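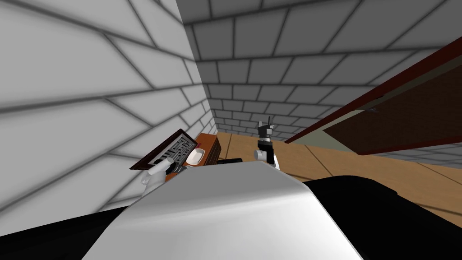 **Ruketano** is a baked snack bar made from toasted teff flour, barley, dates and sesame paste. It is sold in cafés, grocery stores and school canteens, usually in single bars wrapped in paper. The recipe was developed by the baker Asnakech Wolde and first sold from the counter of her café, Nomard. The name is also used for a family of related products, including a crumbled version eaten with yogurt.

## Ingredients

The basic bar has five ingredients: teff flour, rolled barley, pitted dates, sesame paste and salt. No sugar, syrup or honey is added, and the sweetness comes from the dates. Soft, moist dates are preferred. Dry dates are soaked in hot water before use, and part of the soaking water goes back into the dough.

Brown teff is used in the standard bar. Ivory teff gives a paler bar with a milder taste and is used mainly in the version sold for small children. Teff contains no gluten, but barley does, so the standard bar is not suitable for people with celiac disease. A version called Ruketano Plain replaces the barley with puffed sorghum and is made on a separate line.

## Preparation

The teff flour is toasted dry in a wide pan until it darkens slightly and smells of nuts. It is stirred the whole time, as the fine grain scorches easily. The barley is toasted separately in the oven. Both are left to cool completely before mixing, otherwise the sesame paste separates and the bars turn greasy.

The dates are ground to a smooth paste, mixed with the sesame paste and salt, and worked into the dry ingredients by hand or in a slow mixer. The dough should hold together when pressed but not stick to the fingers. It is rolled flat, rested, cut and baked for 24 minutes at low heat. Bars baked longer keep better but become hard at the edges.

A finished bar weighs 53 grams. Earlier bars were larger, at 78 grams, and were cut in squares. The smaller size was adopted when canteens began to order them, and the square shape was dropped at the same time in favor of a narrow rectangle.

## History

Wolde began making the bars as a way to use up teff flour left over from the café's flatbread. The first batches contained honey and were sold as a breakfast item with coffee. Customers asked for something less sweet, and the honey was reduced in stages and then left out. Chopped apricot was tried for one season and abandoned because it made the bars damp.

Hawi Degefa joined the business as production manager and moved the baking out of the café kitchen into a rented bakery. She also wrote down the recipe in weights; until then it had been measured in cups and adjusted by feel. Distribution was taken over by Kabbaj, a wholesaler of dried fruit and nuts that already supplied the dates.

## Varieties

- **Standard:** brown teff and barley, lightly salted.
- **Plain:** puffed sorghum in place of barley.
- **Coffee:** contains finely ground roasted coffee. It is not supplied to schools.
- **Black seed:** topped with nigella and a little extra salt.
- **Crumble:** broken bars baked a second time and sold in bags.

A chilled drink made by blending the crumble with oat milk is served at Nomard under the name Flellon. It is thick enough to be eaten with a spoon and is usually offered from July until the end of the warm season.

## Storage

Bars keep for several weeks in a closed tin at room temperature. Refrigeration is not recommended, as it hardens the date paste and dulls the flavor of the sesame. A white film sometimes forms on older bars when sugar from the dates comes to the surface. Frozen dough can be baked after thawing overnight, although the cut edges tend to crack.

## Reception

The bar has been well received as an alternative to sweeter snacks, though some buyers find it dry without a drink. The change to the smaller size drew complaints from regular customers at the café, where the older square is still baked on request for orders of a full tray.

## See also

- Date paste
- Flapjack
- Halva
- Teff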